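Gripper drops knitwear when picking from a bin, fine with everything else

Posted in Student Projects
Viewed 417 times

Posted by sockdrawer_sam

Hi everybody! I'm on a student team (seven of us) doing a laundry sorting project for our robotics class, and we have to show it at the Brarau student open in August. We do hand-held demos with a two-finger gripper, then train on those. T-shirts and towels went great. Knitwear is where it all falls apart. It sits there in a white plastic bin, all folded over on itself, and we either grab one layer and drag the rest behind it, or we close on nothing much and come up empty.

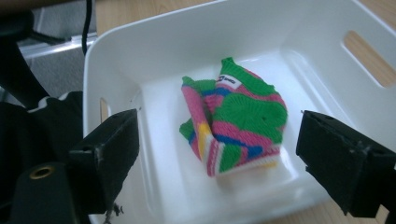 Our advisor wants 2000 demos before we touch the policy again, and I don't want to record that many bad ones. Should we be grabbing at the cuff, or the middle, or does it matter? Also the fingers are just hard black blocks and I wonder if they're too slick for yarn. We're using the Wedeo starter code with hardly any changes, in case that matters.

Posted by Iraklis Tsoukalas

I coached a club team through nearly the same task, so here goes. Pick one rule for where to grab and make every single person follow it. We had half the kids going for the cuff and half going for the fattest part of the lump, and the model learned to go somewhere in between, where it got nothing. For sweaters and such I'd go across the narrow way, right at the middle, and push down until you're nearly on the floor of the bin before you close. You want both layers. Close slower than feels natural, too.

About the fingers - yes, pad them. Felt is okay to start with (it doesn't snag on yarn the way hook-and-loop does, ask me how I know) but it gets fuzzy and frayed and full of dust, and then your grip changes from one week to the next. We ended up with thin silicone sheet and never went back.
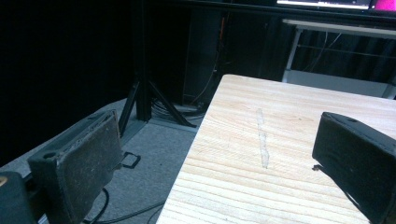
The other thing I'd do is mark the spot where the bin goes and put it back there before each run, at least for the first few hundred. Once that works, start moving it around on purpose. We did it the other way and spent most of a month chasing a problem that was just the bin sliding a little every time somebody bumped it. Pull your cables back from where people stand while you're at it. I tripped on ours with the gripper in my hand and we lost an afternoon.

Posted by benavides_fan

just use a bigger gripper lol. the Benavides club does and they never drop anything

Posted by Masaru Okabe

A bigger gripper won't help if you're only catching the top layer, sorry.

I agree with most of what Iraklis wrote, but I'd keep some cuff grabs if your task has a folding step later, because the cuff is a nice thing to hold when you want the piece to hang straight. Just put them in their own folder with their own task label and don't mix them in. Our Astamance set has 3596 demos in it and I threw out a painful number because two of us had different habits and neither one wrote it down.

Also, watch your recordings before you make more! Sit down with twenty of the failures and look at the moment the fingers close. Ours were mostly closing too high.

Posted by sockdrawer_sam

Thank you both, this is so helpful. Going with the middle, pushing lower, and I've ordered a sheet of silicone. Iraklis, how thick was yours? I got 1 mm and now I'm second-guessing it.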